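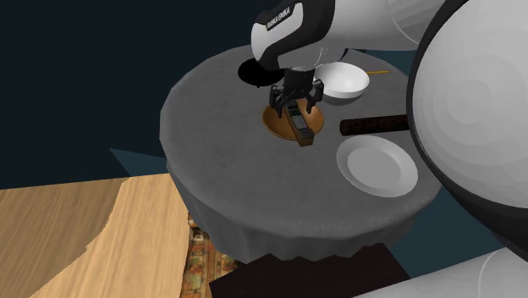
Remote going into the wooden bowl, sim view, arm still closed on it.

Sim arm puts the remote in the bowl and then won't let go of it properly

Posted in Home Builds & Shared Shops

I'm building a tidy-up arm in the back half of a shared workshop, and before I let it near anything breakable I've been doing it all in simulation. The sim arm is a Franka because that's the model that came ready to use. The real one will be whatever I can finish paying for. The job is one I thought a toddler could manage: pick the remote up off the round table, put it in the wooden bowl, go away.

Picking up is fine. Moving over is fine. Then it lowers the remote at a slant so the bottom end is in the bowl, opens the fingers, and one of two things happens. Either the remote tips back out over the rim and slides off across the tablecloth, or it sticks to one finger and gets carried off on the way up like a leaf on a shoe. Once it landed on the white plate, and my script scored that as a success, so my script is also on the list.

What I've tried: more friction on the fingers (sticks more), less friction on the fingers (drops it on the way over), a bigger bowl (works, but I own the bowl I own). The physics runs at 500 steps a second. The tablecloth is only for looks and the collision shape under it is a flat disc. The planner is Prenora, with default settings apart from the speed, which I turned down after it took a swing at the rolling pin.

Is this a grasp problem or a release problem? And is there a way to set the thing down flat in a bowl that's hardly wider than the hand?

Jozef Hendriks

Nkrumah Annan

Both, but the release is the cheap one, so do that first.

I'd bet your open command and your retreat command go out together. The fingers start to part, the arm is already heading up, and whichever finger is a hair behind keeps its grip on the remote. Put a wait between them. Open, hold for 600 milliseconds, check that the finger gap is past the width of the remote, then go up. Go straight up, too. The default retreat in Prenora backs out along the tool axis, and if your hand has any tilt on it you'll drag the remote against the rim. I lost most of April to that, with a spoon.

Next, look at the collision shape on your bowl. If you imported the mesh and let the simulator wrap it for you, there is a good chance it made a convex hull, and a convex hull of a bowl is a lump with a lid on. Turn on the collision view. If the bowl looks full of cement, your remote has been trying to balance on top of it this whole time, and I'd say it's been doing well. You want the bowl split into convex pieces, or a proper concave shape if your engine will take one for a static object. Do the white bowl while you're in there or you'll be back with the same post about the chopstick.

As for flat: you won't get it flat. A remote in a small bowl leans on the rim. That's how mine lives at home. Let it lean, and pick where it leans:

Grip it nearer the top end, so the heavy part hangs below the fingers.
Lower until the bottom end touches the inside of the bowl on the far side.
Stop there. Don't push. If you're commanding a position under the surface, the sim stores up all that force and pays you back when you let go.
Open, wait, straight up.

And score it on where the remote is after everything has settled. "Near the bowl and not in the hand" will pass a plate every time.

listisska

had this exact thing with a Wesell kit arm. a real one, not sim. i put rubber bands on the fingers and it was fine after that

no idea how you do rubber bands in sim

Sugawara

Rubber bands are more friction, and he said more friction made it stick. But I wouldn't write it off. Soft pads spread the contact, and in sim you can get some of that by loosening the contact stiffness on the finger pads a little and leaving friction alone. Hard fingers on a hard remote with a small step size will jitter, and a jittering grip lets go to one side.

Also check the mass. I had a cup in my kitchen scene that weighed 637 kilograms because the file thought it was made of something denser and a lot bigger. The arm picked it up without complaint. I'd trust it less for that.

Jozef Hendriks

Update, May 5, 2025. The bowl was full of cement. I turned on the collision view and there it was, a smooth brown pebble with a remote skating around on it. Split it into pieces, added the wait, changed the retreat to straight up. It now drops in, leans on the rim and stays there on most runs. The ones that fail are grips too near the middle, as predicted, and I'm moving the grasp point tonight.

The mass was fine. The plate no longer counts. I haven't dared look at the collision shape on the rolling pin.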